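Courses > Robot Learning > Handouts > Unit 3

Unit 3: Collecting Examples by Hand
Sakda Srithong, June
Print this page | E-mail this page
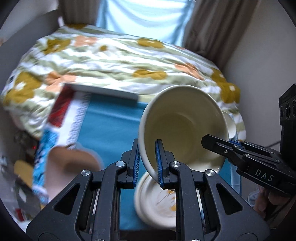

In the last unit we spoke about the policy, the part of the system which decides the next movement. In this unit we speak about the examples it learns from. Many students want to go directly to the training, and I understand this, but most of the problems I see in the final reports were already in the recordings.

3.1 What is one example

One example, also called an episode, is a single recording of a single task. It begins with both grippers open and away from the objects, and it ends when the objects are released and the hands are back. Please do not put two tasks into one episode. If you clear a bowl and after that a saucer, decide before you begin whether this is one task or two, and write the decision in the Ratia sheet.

3.2 Moving with the hand-held grippers

The learner sees only what the cameras see. You know that there is a second cup behind the bowl, but if your own gripper covers it during the whole episode, the learner cannot know. Come to the object from a side where the rim stays visible as long as possible.

Keep the speed even. A person is very quick with dishes at home, much quicker than the arm which will later repeat the motion. When you close the fingers on a rim, stop for a short moment before you lift or tilt. This moment helps when we later cut the episode into phases.

With two grippers, one hand may wait while the other works. The waiting hand must still be calm, because its motion is recorded too. In the Norkell set from last year the left hand was shaking in many episodes, and the trained policy learned to shake.

3.3 Variation

Change the position of the objects after every episode. Change the room after every 18 episodes. Bedrooms, kitchens and offices are all welcome, and you do not need to tidy them first. Curtains, bed covers and boxes on the table are good for us, as the policy should learn to ignore them.

3.4 Which episodes to keep

The Norkell set has 577 episodes after cleaning. Remove an episode if:
- the tracking was lost
- the wrong task name was given
- the recording stopped before the release

Do not remove an episode only for the reason that you missed the first grasp. If you tried again and finished, it shows a recovery, and we have too few of these.

Homework

Record one dish task in two different rooms and upload it to the Dakix folder. Add half a page on what you changed between the episodes. Read the Dreßler notes on time alignment before Unit 4, chapter 2 only.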